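4. Transferring a cassette to the computer

Most of what you will read about tape transfer is folklore. The Priltel interface comes with a leaflet promising "studio results", and you should ignore that line. A fourth-generation dub of a basement band stays a fourth-generation dub.

4.1 Before you start

1. Clean the heads and the pinch roller. If the swab still comes away brown, do it again.

2. Wind the tape to the end and back once. Some people swear by 3 passes. I have never heard the difference, and neither has Folke Strömberg, who owns 1156 tapes.

3. Switch off Dolby unless the inlay says it was used. Inlays lie, so try a minute each way and trust your ears.

Caution: do not bake a cassette in the oven, whatever the forums say.

4.2 Setting the level

4. Connect the line output of the deck to the Priltel. The headphone socket will work, but it adds hiss of its own.

5. Find the loudest passage on side A and set the input so that the peaks stay well clear of red. The "auto" button is best left alone. It turns up the gaps between songs and then panics at the first drum hit.
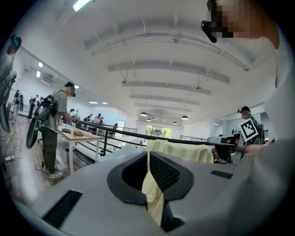
4.3 Recording

6. Record each side as one file and cut it up afterwards. Automatic track splitting is useless on noisy music, where a quiet bit may just be the guitarist changing his mind.

7. Listen to the whole side while it records. Yes, all of it.

Note: the noise removal in Prolach is set to 68 when you first open it, which makes cymbals sound like running water. Try 20, then ask yourself whether you need it at all. I usually don't.

8. Save an untouched copy before you change anything.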